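OCTOBER – glaze and casting notebook, Drallness shop

8:15 a.m.

Back at the salt problem. For anyone reading this who was sensible enough to be away last month: the pickling salt we use in the brine crocks has been coming out of the old storeroom as one solid lump per sack. Meriem's view is that the storeroom is damp. Murray's view is that the salt is bad. My view is that we own a hygrometer and it lives in a drawer.

Took the hygrometer out of the drawer. Battery dead. Borrowed the one out of the wall clock, so if you're reading this and wondering what time it is, so am I.

Storeroom, back shelf: 81 percent. Storeroom, by the door: 74. Crock room: 58. Meriem has been told and is being gracious about it, which is worse.

What the caking does to us

The trouble with lumps is the brine. The recipe card says salt by the scoop, and a scoop of broken lump has a lot of air in it. Amrit made two crocks of cabbage that way in the summer and both went soft. He blamed the cabbage. I've weighed a few scoops this morning:

Fresh sack, level scoop: 262 g
Lump broken with the mallet, level scoop: 198 g
Lump put through the grinder: 281 g

So the mallet crocks were short of salt by a quarter, and if anyone has been grinding, those were over. From now on we weigh. I have crossed out "scoop" on the card and written grams, and someone has already crossed out grams and written "scoop (big)". The handwriting is Yhon's.

Working rule until further notice is 2.5 percent by weight of the cabbage, and 5 percent brine for cucumbers. Put the crock number on the lid AND on the crock. Lids travel.

11:00

Went through the salt ledger with Manon. We have taken in 3,249 pounds since the ledger was started, which sounds like a mine until you see how much of it went on the parking lot two winters ago. That entry is in Murray's hand and says "emergency."

Two suppliers in there, Tavgate and McIntyre. The McIntyre sacks are paper with a thin liner, the Tavgate ones are woven plastic. I'd expected the paper ones to cake worse and they do, a bit, but everything on the bottom shelf caked regardless of what it came in. Bottom shelf is against the outside wall. Moved what I could to the crock room, where it is now in everyone's way.

Caking, as I understand it: salt takes up water from the air once the humidity gets past about 75 percent, the surface of the grains dissolves a little, then the room dries out and the grains crystallize to each other. Do that a few dozen times with weight on top and you have masonry. The stuff with an anti-caking agent in it resists this, but it clouds the brine and I don't want to hear from Amrit about cloudy brine again.

Murray wants to try drying lumps in the low oven before grinding. Fine. Spread them on the steel trays, not the aluminum ones. We've lost enough aluminum.

A white chunk can be anything from chalky to half see-through and still get called "a lump of salt" in this building, so please write down which sack a lump came out of before you put it in the tray. Color tells us very little by itself. 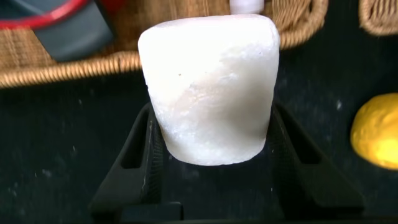
Crocks, state of play

1. Cabbage, plain. Nine days in. Bubbling has slowed. Sour enough already that Manon would eat it, but she'd have eaten it on day three. Leave it.

2. Cabbage with caraway. Same age, going slower, and it's nearer the window. Brine over the top by two fingers. Topped up with a cup of boiled and cooled 2.5 percent brine anyway because I don't trust the weight on this one. It's a plate with a jar on it, and the jar leans.

3. Cucumbers. Film on the surface, white and flat, no fuzz. Skimmed it. Smells right. Grape leaves holding up, cucumbers still crunchy at the blossom end, which is where they went last time. Yhon trimmed every blossom end by hand and would like that recorded. Recorded.

4. Turnips. Smells like turnips. There may be no way to tell when this has gone wrong.

All four are sitting at 66 F. If the heat comes on this week, move the cucumbers first.

2:40 p.m. (by the window, see clock)

Oven test, first tray. Lumps in at 200 F for an hour, cooled with the lid on. They broke up under the mallet much more easily than the undried ones, and the ground result poured out of the scoop where yesterday's had to be knocked out. Weighed a pound in and got 15.6 oz back, so there was water in there, or Murray dropped some. He says water.

Second tray stays out on the bench overnight uncovered to see how fast it goes back. Please do not season your lunch from it.

Meriem asked whether it wouldn't be cheaper to throw the lumps out and buy new. Salt being what it costs, yes, obviously. But the new sacks would go on the same shelf, so I'd like the shelf dealt with first. Asked for a pallet, two lidded drums and a small dehumidifier. Was offered the pallet.

To do

– Battery for the hygrometer. Put the clock one back.
– Check storeroom again first thing, back shelf and door, same spots.
– Amrit to rewrite the recipe card in ink, grams only.
– Ask Skillota if the drums they're getting rid of held anything we'd mind.
– pH strips for crocks 1 and 2, the new box. The old box says everything is 5.
– Find out who has the good mallet.

Recent entries
Crock glaze: pinholes again
Why the cabbage went soft, part two
Notes on lids
Kiln shelf wash, third recipe
Vinegar vs. brine, a disagreement
Inventory of jars, September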